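Plondo Floor Cleaner for Tiles and Grout

From the Kashindye shop - floors, mops and buckets

Hello, Naomi Mwakyusa again. I run Kashindye, and I write these pages myself, so you get my opinions along with the product. Plondo is the bottle I get asked about most, usually by people who have just moved into somewhere with pale tiles and are starting to wonder what they've let themselves in for. I've got pale tiles at home as well and I've been using this on them since before we stocked it, so I can tell you a fair bit.

What it is

Plondo is a concentrated liquid you dilute in a bucket of warm water. It's for hard floors: ceramic and porcelain tile mostly, and the grout in between. It comes in a one-litre bottle or a five-litre refill, and there's a very faint smell of something like cut cucumber that goes once the floor dries. I can't bear a strong pine smell in a kitchen, so that was half the battle won for me!

It has no wax in it and no "shine" additive. I used a shiny one for years (I won't say which) and it built up into a sort of grey skin that showed every footprint. It took me a whole wet November weekend on my knees with a scraper and a washing-up sponge to get it off again. Plondo leaves the tile looking like tile.

How much to use

Less than you think. The cap holds 30 ml and one capful goes into 6 litres of water, which is a normal mop bucket filled to a bit below the top. I know it's tempting to slosh in a second one for luck. Please don't, you'll only get streaks, and then you'll write to me about the streaks.

For a really grimy patch by the back door or in front of the cooker, two capfuls to the same bucket is fine, as long as you go over it afterwards with plain water.

The one-litre bottle gives you just over 30 buckets at the normal strength. In our house that's the best part of a year, and we have a dog.

How I do my own floor

Sweep or hoover first. I used to skip this and then wonder why I was pushing a little tide of crumbs and hair into the corners. Get along the skirting boards and under the edge of the fridge while you're at it.

Mix up your bucket, dunk the mop and wring it out well, more than feels natural. Start at the far end of the room and work back towards the door. On large tiles I follow the grout lines and do a row at a time, since it's easy to lose track of where you've been on a light floor. Leave it a few minutes if there's anything sticky, then go over it again.

Change the water when it turns grey. In a big kitchen I get through two buckets, sometimes three if the weather's been foul.

You don't need to rinse at normal strength. I do dry mine off with an old towel under my foot if we've got people coming, but that's me being fussy.

Doing the grout

Grout is where most of the questions come from. On a white or light grey floor the tiles wipe clean in no time and it's the lines that let you down, especially where everybody walks.

Mix one capful into half a litre of warm water in a jug. Pour a little along the line, leave it ten minutes, then scrub with a stiff narrow brush. An old toothbrush will do a small bathroom, but your wrist won't thank you for a hallway, so have a look at the Sternano grout brush further down. Wipe up the dirty water with a cloth straight away or it just settles back in.

Do a small area at a time. I'll do a couple of rows while the kettle boils and come back for more the next day.

It won't turn dark grout white, by the way. If yours was laid grey it'll stay grey, only cleaner and more even. And if it's crumbling or missing in places, you need new grout before you need me.
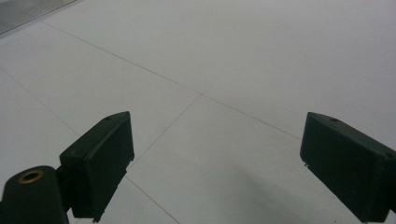
Where not to use it

Natural stone that hasn't been sealed. Marble I'd leave alone altogether, sealed or not. I don't recommend it on real wood or on cork either. For slate and limestone we keep the Claltano stone soap, which is a gentler thing and costs a little more.

If you aren't sure what your floor is, try a drop of the diluted mix in a corner behind a door and look at it the next morning. Don't mix it with bleach or with anything else from under the sink, and keep it out of reach of children and pets like you would any cleaner.

Things that go well with it

Sternano grout brush. Narrow head, very stiff bristles, and a handle you can hold with two hands. There's a version that screws onto a broom pole too - well worth the extra if you've got bad knees like mine.

Sternano flat mop. Wide, swivels nicely, and the pads go in the wash at 60. Buy a spare pad so you can swap halfway through a big floor.

Kashindye floor cloths. Our own, plain cotton, a pack of 36. I cut a few of mine in half for bathrooms.

Questions I get a lot

Can I put it in a spray bottle? Yes, a teaspoon to a litre of water. Good for splashes by the hob.

Is it all right with underfloor heating? It is, but turn the heating down first or the water dries before you've had a chance to move it about, and you'll see marks.

Will it work in a steam mop? No, please don't. Steam mops want plain water and most makers are quite firm about it.

My floor feels tacky afterwards, what have I done? Nine times out of ten it's too much cleaner, or an old polish starting to lift. Mop with plain warm water twice and see how you get on. If it's still tacky after that, drop me a line and tell me what you used before.

Sizes and delivery

One-litre bottle, or five-litre refill with a screw cap (the measuring cap from your old bottle fits it, so hang on to that). We send out every weekday morning, and anything ordered before 11 goes the same day. The refill is heavy, so it comes in a box of its own and may turn up separately from the rest of your order. Empty refills can come back to the shop and we'll fill them again for less than the price of a new one.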